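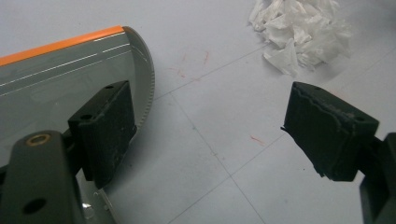

09/06/2019

Store 2, Skistora annex. Condition check and rehousing of the Rurura parish deposit, continued.

Logger downloaded first thing. 3335 readings since the last download, no gaps. RH steady in the icon racks, slightly high on the floor-level textile shelves near the north wall. Moved the two lowest boxes up one shelf and left a card in the old position. The fan setting has not been changed.

Panel icons, rack C. Three panels checked under raking light. The first two are stable. The third has lifting along the lower join, gesso visible at two points, old wax residue on the reverse. No consolidation yet. Faced the loose area with tissue and laid the panel flat, face up. The old label on the back gives a different accession number from the register; both are now written on the tray card until the register is corrected.

Silver-gilt chalice and two oil lamps. Surface dust only, removed with a soft brush and low suction. The tarnish on the lamp chains is even and was left alone. New bags made from the Zheng tarnish cloth. The roll is shorter than the order sheet says — measure it before planning the censers.

Manuscripts. Gospel book, boards detached, sewing sound for the first gatherings and broken after that. Box made to measure from the Zokeck board, 2000 micron. The board cracks on the fold if scored against the grain, so cut the next set with the grain along the spine. One box wasted finding this out.

Display case 4, lower floor. Light at the vestment was 400 lux with the blind up. Far too high for silk. Blind down and lamp dimmed; second reading still to be taken. The meter is due for calibration in December, so treat the figure with caution.

To do
Reading at case 4, late afternoon
Correct register for rack C
Order board, same thickness
Recheck lifting panel before it goes back on the rack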